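4. What I learned from sitting in pubs on game night

I should say up front how this part of the study came about, as it wasn't in the original plan. Napaporn Sitthichai and I had set out to look at how small-town pubs decide what beer to pour, and we had a perfectly good survey for that (Section 3). But every time I went in to collect the forms, the person behind the bar wanted to talk about their quiz. Or their darts league. Or the domino night that had been going since before they bought the place. By the end of March I had a notebook full of it, and very little about beer! So we went back and asked properly.

4.1 Who we asked

We ended up with 154 pubs that answered the second survey. All of them pour at least one beer brewed in the same county, which was our rule for getting into the study in the first place. Most are in market towns. A fair number sit out on country roads where the nearest other pub is a long walk in the dark, and I'll come back to those, as they behave quite differently from the rest.

We asked each landlord to keep a simple log of their weeknights: what was on, when it started, when it finished, and how many people were in the room at 8 p.m. and again at 10 p.m. Between them they sent in 2,476 evenings. I typed in most of those myself, and I can tell you that pub landlords have wonderful handwriting or terrible handwriting and very little in between. Where I couldn't read a number I phoned and asked. Where they couldn't read it either, we left the evening out, and it isn't part of that total.

We sorted the evenings into three kinds. "Quiz" covers anything with a host and questions, music rounds included. "Table games" covers cards, dominoes, dice, cribbage and board games, whether there was a league behind it or just a box of stuff on the shelf. "Nothing on" means what it says. We dropped live music early, mainly because so few of our pubs do it on a weeknight, and the ones that do tend to be much bigger rooms.

4.2 What people do between eight and ten

The quiz nights were the busiest at 8 p.m., as you'd guess. People have to be there for the first round, and teams like to grab their usual table. What surprised me was how quickly some of those rooms emptied. At the Flulthorpe pubs (there are 2 of them, on opposite corners of the same square, and they have politely avoided each other's quiz night for years) I watched the room go from standing room to a handful of regulars in the time it took to read out the scores and hand over the meat voucher.

Table game nights looked the other way around. The room was quieter at eight and filled up as it went. People wandered in after dinner, watched a game for a bit, and got pulled into the next one. Hằng Lã, who did the sit-in visits with me and has far more patience than I do for cribbage scoring, started noting down how long each newcomer stood and watched before sitting down. We don't have enough of those notes to put into a table, but they made us look at the logs in a new way. A quiz has a front door that shuts when question one is read. A game of dice or dominoes doesn't really have one, so a person coming in late has somewhere to go.

I want to be careful here. We didn't assign anybody to anything. A landlord who runs dominoes may simply be the type who chats to strangers, and maybe the chatting does all the work. One of them told me flat out that the games were "an excuse for me to sit down," and I believe him.

4.3 Local beer and the game table

Now for the part that ties back to Section 3. We'd asked the pubs to mark whether the local pump sold better or worse than usual each evening, using whatever "usual" meant to them. It's a rough measure and I know it. Weighing the casks would have been lovely, but you try asking a busy bar to do that on a Christmas party night.

Even so, table game nights were marked "better than usual" more often than quiz nights were. My own reading, from sitting there with a half in front of me, is that quiz teams order in rounds and in a hurry. One person goes up, asks for four of whatever's quickest, and gets back before the picture round. At a game table people go up one at a time, between turns, and they have a minute to look along the pumps and ask what's new.
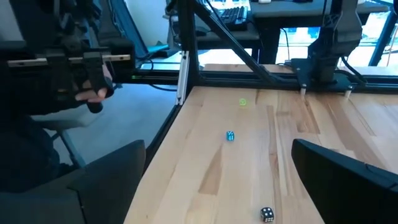
Figure 1. Two dice on a wooden tabletop.

The country-road pubs are where this gets messy. Their nothing-on evenings were nearly as good for the local beer as their game nights, and I think that's just down to who drinks there. If you've got the same dozen faces every night, and they all like the bitter from down the valley, then a box of dominoes isn't going to change much. When we take those pubs out the pattern is clearer, but I'd rather leave them in and tell you about them. They're a big part of what pub life is in these places.

There was also the matter of the Ateş, which opened only a little before our study began and does food first and beer second. Its game evenings were wildly popular and sold mostly soft drinks. I'm glad it took part! It's a good warning against reading the rest of this section as advice for every pub on every street.

4.4 Things we'd do differently

We'd ask about price. I can't believe we didn't. Several pubs knock a bit off the local pint on a game night, and we only found this out from the chalkboards. We'd also take a third head count, at closing, and we'd get the breweries to share their delivery sheets, as Drorkel and Nallus have both now offered to do. With those in hand we could drop the "better or worse than usual" question altogether, and the landlords would have one less box to fill in. Section 5 picks up with the beer survey and the replies from the brewers.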